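De: Karthik Mondal
Para: lista del club de robótica
Asunto: Re: prueba de la compra, reparto para abril

Hola a todos:

Contesto a Ghazala debajo de su mensaje.

Ghazala Mohmand escribió:
> ¿Seguimos con la cesta gris o pasamos a la de tela? Con 500 episodios
> en Horik no quiero cambiar de objeto a mitad de camino.

Seguimos con la gris.

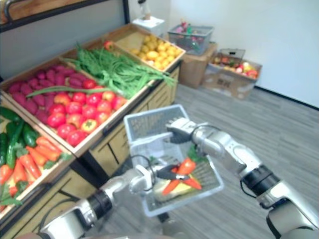

El reglamento de Zukbridge puntúa por separado recoger y transportar, y en recoger vamos bien. Me preocupa el agarre del borde. Con la pinza derecha sujetando la cesta por ahí y las zanahorias ya dentro, el peso todavía es poco; habrá que repetirlo con más carga. Propongo 17 intentos seguidos y apuntar los fallos en la hoja de siempre.

El transporte lo lleva el grupo de Naylor. Tienen alrededor de 100 pasadas grabadas y les falta revisar las etiquetas.

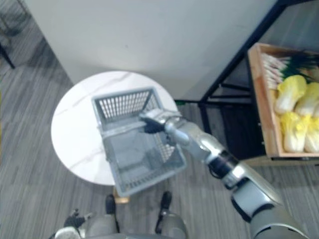 La cesta, sujeta por el borde sobre la mesa redonda.

Quien pueda etiquetar, que me escriba antes de las seis.

Karthik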